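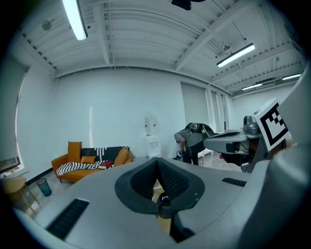 The Rematch Everyone Is Selling

Branislav Zelenák wants you to believe his second fight with Vlastimil Halás will settle things. So does the promoter, Brulstead, which has the two lightweights booked for February and has been running the same slow-motion knockdown in every ad.

I have my doubts. The first meeting went 5 rounds and drew 2772 paying fans, and plenty of them booed the last two. Halás landed one clean right hand, Zelenák got up, and then both men spent ten minutes leaning on the fence. Brulstead calls it a classic. I've watched it twice and would call it a decent opening round with a long tail.

The belt doesn't help the argument. Mondow, the sponsor, paid to have it made last year, and only two men have ever fought for it. You can guess which two.

Danica Halás, who manages her brother, says he was sick that week and will look different this time. Maybe. Fighters are always sick the week they disappoint. Přemysl Zelenák, in his cousin's corner again, blames the judges, though all three scored it for his man.

Then there is the matter of Gebretsadik, who has won eight straight and beat Halás in the gym, if you trust gym talk. He asked for the February slot and was offered a prelim. Brulstead says his turn will come.

Floor seats are $140. I'd wait to see what the undercard looks like before paying it.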